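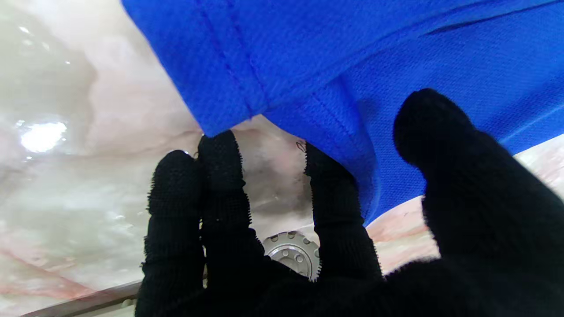

*Royal-blue fabric and black knit glove.*

**Damard to Move Textile and Floor Care Supply to Single Depot in Jekelham**

JEKELHAM, 27 April 2018 – Damard, a supplier of cleaning textiles and floor care goods to schools, clinics and office buildings, will combine its 2 warehouses into one depot in Jekelham. The Ponurholm site will stop taking orders when the transfer of stock is complete. Delivery routes and account numbers stay the same.

The company's product list currently holds 1,211 stock items. After a review that ended in February, roughly 900 of these will be carried over. Items to be dropped are mainly duplicate sizes, older mop head fittings and cloths sold under more than one part number. Customers who order a dropped item will be offered the nearest match at the price of the original until their current contract ends.

"The same cloth could be ordered from Ponurholm by the bale and from Jekelham by the piece, under different codes and with different lead times," said Shireen Xaba, head of supply at Damard. "The new list has one code per item. Pack size is now a separate field on the order form."

Flat goods, work gloves and mop heads will be stored on the upper level of the depot. Buckets, wringers and liquids will be stored at ground level next to the loading doors. Liquids will be kept in a separate bay with its own drain and will ship on their own pallets.
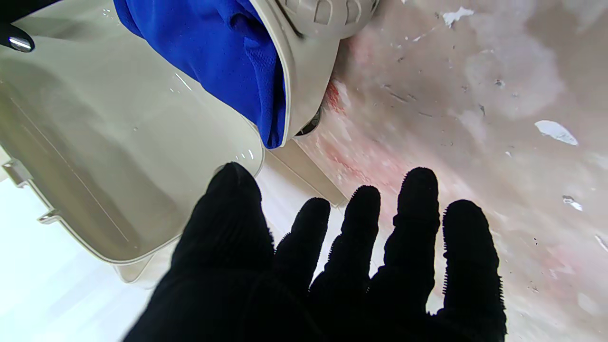

*Light beige plastic mop bucket, with a black textured glove in front.*

Stock control will run on software from Chong, which Damard already uses for billing. Stock levels shown to customers will be updated at the close of each working day. Back orders will be listed with an expected ship date, and partial shipments will be made only if the customer has agreed to them in writing.

The standard lead time for stocked items will be 9 working days during the transfer. Orders for liquids are not affected. Returns should be sent to Jekelham only, with the original packing slip attached.

"Accounts served from Ponurholm will see the largest change, mostly in pickup," said Sarahí Espinoza, customer accounts manager. "Counter pickup ends there with the last day of order intake. Those accounts can choose delivery or pickup at Jekelham."

A table of old and new part numbers is available from the accounts office on request.

**About Damard**

Damard supplies cloths, mops, buckets, gloves and floor care liquids to building service firms and public buyers. The company does not sell to households.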